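4. Hanging the clock and putting it in beat

This section is for the Pavano wall clock with the Aubert eight-day movement. If you have the table model, please go to section 5, because there is no pendulum to hang in it. The case follows a pattern of 1835 and it is heavier than many people expect, so please read all the steps one time before you begin.

You will need: a spirit level, a pencil, the brass hanger, the long screw with its wall plug, the winding key, a soft cotton glove, and a second person for step 4.

4.1 Choosing the wall

A clock with a pendulum does not like a weak wall. If the wall moves when a door is closed, the clock will stop, sometimes after one hour and sometimes only after three days, and then the owner thinks that the movement is broken. Choose brick, stone or a solid wooden stud. Do not hang the clock over a radiator or a fireplace. Direct sun is also bad for the finish of the case.

Caution: check for electric cables and water pipes before you drill.

4.2 Hanging the case

1. Take the pendulum out of its paper tube and put it in a safe place. The clock must never be carried with the pendulum hanging.
2. Hold the brass hanger on the wall at the height you want and mark the hole with the pencil. The center of the dial should be a little above the eyes of a standing person.
3. Drill the hole, push in the wall plug, and turn the screw until the hanger sits firmly. The hanger must not turn when you press it with your thumb.
4. With the help of the second person, lift the case by its bottom and its back. Do not lift it by the crown or by the door.
5. Lower the case on the hanger slowly. You should feel it sit down.
6. Hold the spirit level against the side of the case and move the bottom of the case left or right until it is straight. The side is better for this than the top, where the molding is not always even.

Note: there are two small pointed screws in the lower corners of the back. Leave them loose for now. They are tightened in 4.4.

4.3 Hanging the pendulum

1. Open the door fully. Put on the cotton glove, as fingers leave marks on the brass which come out later as brown spots.
2. Look for the thin steel spring behind the dial, at the top. Below it hangs the short rod with the fork (the crutch).
3. Pass the pendulum rod through the fork from below, then place its hook on the pin of the spring. Do this gently – the spring is thin and a bent spring cannot be made straight again.
4. Let the pendulum hang. It must not touch the back of the case or the glass of the door.

Caution: if the spring has a fold or a kink, do not use the clock. Write to the workshop and ask for a new spring. It is a part you can change at home (see section 9).

4.4 Listening to the beat

1. Wind the clock with the key. Stop when you feel the spring become firm, and do not force it.
2. Move the pendulum to one side and let it go.
3. Listen. The sound should be even: tick – tock – tick – tock, with the same silence after each one. If you hear tick-tock – tick-tock, the clock is out of beat and it will stop.
4. Move the bottom of the case a very small distance to the left. If the sound becomes more even, continue in this direction. If it becomes worse, go to the right.
5. When the beat is even, tighten the two pointed screws until they just bite into the wall. Listen again, because the tightening can move the case.

Note: it is possible that the clock is in beat when the case is not perfectly straight. In this case please use the correction in section 6 and do not leave the clock hanging crooked.

4.5 Setting the time and the rate

1. Turn only the minute hand, and only forward. Wait at each half hour and each hour until the strike has finished.
2. Leave the clock for 24 hours before you correct anything. A new movement needs to settle.
3. If the clock is slow, turn the nut under the bob to the right, so the bob goes up. If it is fast, turn it to the left. Make one half turn, then wait another day.

In summer the clock may lose a little. In our shop in Kurkgate it happens every August, and we simply correct it by one small turn and turn it back when the heating begins. Please do not oil the movement yourself for this reason.

Wind the clock on the same day each week, preferably in the morning. If you will be away for longer than 10 days, stop the pendulum by hand before you leave.

Questions about this section can be sent to Thibault Bailly at the Trorkthorpe workshop. Comments from owners are printed under each section. 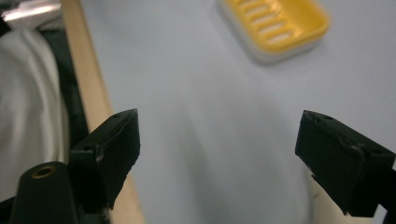 Nermin Ağca: Thank you for 4.4, the beat was my problem also. The sound was even in the evening and the clock was stopped again by breakfast. I had tightened the lower screws before listening and the case had gone a little to the right. I loosened them, did steps 4 and 5 again, and it has been running for a week now. Could you please say in 4.5 how much one half turn of the nut changes in a day? I am still two minutes slow and I don't want to turn too far.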